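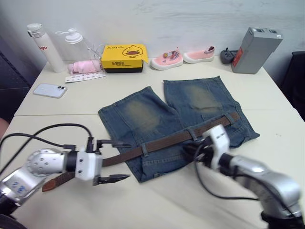
Kiline Long Belt, Brown Leather

Item no. 458
In stock

A plain brown leather belt with a lighter tan underside and a stitched edge at the tip. Made to go with jeans, denim shorts and work pants. Shown threaded through the loops of blue denim shorts with faded thighs (shorts not included).

The Kiline is cut long. It leaves a good length of strap past the buckle, so it can be worn over a tucked shirt or passed through a side loop. If you like a short end, order one size down.

Details
Material: leather
Color: brown, tan underside
Holes: 7
Sizes: S to XXL
Longest size: 55 inches end to end

Fit
Measure a belt you already wear, from the bar of the buckle to the hole you use most. Do not go by your pants size – it usually comes out too small. Check the width of your loops too, as some dress pants have narrow ones.

Care
Wipe with a dry cloth. Take the belt out before washing the shorts or pants. Keep it hanging or loosely rolled, away from heaters. New leather can rub off on light fabric for the first few wears.

Shipping and returns
Orders leave the Godoy warehouse within 72 hours. Unworn belts can be exchanged for another size. Extra holes punched at home are not covered.

See also: Skastico canvas belt, Platix belt hanger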